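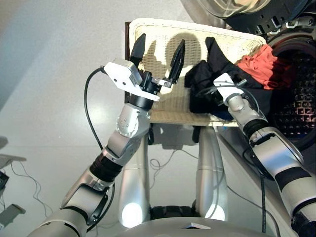
Left arm raised with the gripper open, right arm bending in toward the middle.

Home | Classes | How-To | Touring Diary | Contact

Learning a Corps Part From Video in One Week

By Rhydian Dafis
Nov 26, 2023

I love a late cast change. I know that sounds odd, and the first time it happened to me I cried in a stairwell, but I've now stepped into five or six ballets at short notice and I've come to look forward to it! You get a link to a rehearsal video, a sheet with your track on it, and a few days. What follows is the way I do it now, after a lot of wasted evenings doing it badly.

The method assumes you already take regular class and know your vocabulary. It works for contemporary pieces too, though you'll want more time on the musical side.

Before you dance anything

Find out exactly whose track you're learning. Ask for the dancer's name, their costume number and their starting spot, and ask whether the video is the current version. When I went into Pornik at Gwynne in September, I spent a whole night on the second girl from stage left and then found out the lines had been swapped after the filming. I had everything right and in the wrong place.

Check if the video is mirrored. Studio footage is sometimes shot into the mirror, and phones can flip things too. Look for a clue with a fixed side: the piano, the door, writing on a T-shirt. Write "MIRRORED" or "NOT MIRRORED" at the top of your notes in big letters, because at eleven at night you will doubt yourself.

Then watch the full act once with your hands in your lap. No marking. You want the shape of the thing, where it swells and where everybody clears the stage.

Day one: music first

Get the recording and listen without the picture. Walk around the kitchen, count out loud, clap the accents. I write my counts in a column down the left side of a page, one line per phrase, and leave the rest of the line blank for steps.

Watch out for the odd phrases. Plenty of corps work is in tidy eights and then the composer slips in a six, or a hold that depends on the conductor. Circle those in red. If your company has its own names for sections ("the rain bit," "long waltz," whatever they call it), use those names from the beginning, since that's what the rehearsal director will shout.

Day two: feet and floor pattern

Now go back to the video at normal speed and follow only your dancer. Fill in where she travels before you fill in what she does. I draw a small rectangle for each phrase with the audience at the bottom, a dot for me and an arrow for where I'm headed. My drawings are terrible and they work beautifully.

Next, the steps. Slow the playback to half speed, take one phrase, stand up and do it facing away from the screen. That turning away is the best tip I ever got. It came from Emrys Gronow, who taught me repertoire as a teenager. While you can see the screen you're copying, and copying feels so much like knowing!

Do a phrase, then the next one, then both together. If you stumble at the join, back up a phrase and run through it. Joins are where parts fall apart on stage.

Day three: arms, heads, eyes

Go through again and look at nothing but the upper body. Which arm goes first? Does the head arrive with the arm or after it? Where is the whole line looking? In a corps a wrong head is louder than a wrong foot.

Companies differ here and you have to let go of how you were trained. At Gwynne the fifth position of the arms was held further forward than mine, and a soft elbow that my old teachers adored stuck out a mile. Film yourself for one short phrase and play it next to the original. It's uncomfortable viewing for a minute and then it becomes really useful.

Day four: your neighbors

Learn who is in front of you, beside you and behind you at every change of formation. Put their names on your little maps. Traffic matters more than people expect, especially on a tight stage. Indmont has nearly 300 seats and a stage that feels like a hallway, and there's one crossing in the second act where you pass shoulder to shoulder with the next line. I practiced that crossing at home between two dining chairs (one chair lost).

Day five: run it tired

Run your whole track without stopping, full out if you have the space. Keep going through mistakes and pick up at the next landmark. Then do it again after a break, when you're a bit fed up with it. Add your entrances and exits, including which wing you use and how long you have before the next one. If there's a quick change or a prop, rehearse that with a scarf and a wooden spoon.

Days six and seven

Light marking only, in bed if you like. I run the music with my eyes closed and talk through it under my breath. Pack your notes, spare ribbons and a pencil. At the first rehearsal, stand where you're told, tell your neighbors you're new to the track, and ask them to hiss at you if you're off your spot. They will, very happily.

A few small extras

Save your maps. I've been asked back to the same ballet and was so glad of that scruffy folder.

Eat before you start the evening session.

If you get two tracks to learn, finish one before opening the other. Mixing them on the same night gave me a hybrid part that exists in no production anywhere.

Comments (4)

Tomos Ruddock
The facing-away thing is so true. My daughter could do an entire variation with the tablet in front of her and about four counts without it. We tried your way with her school show and she had it by the weekend.

Marcelino Cantero
Good guide. I would put neighbors on day two, with the floor pattern. I can't separate them in my head.

Rhydian Dafis
Marcelino, try it and tell me how it goes! I only leave them until later so my maps don't get crowded.

Ynyr Parry
What do you do when the video is shot from the side of the studio and half the line is hidden? That's what I've got for a gala at Pruvutport.

Contact the author | © 2023 Rhydian Dafis | Back to top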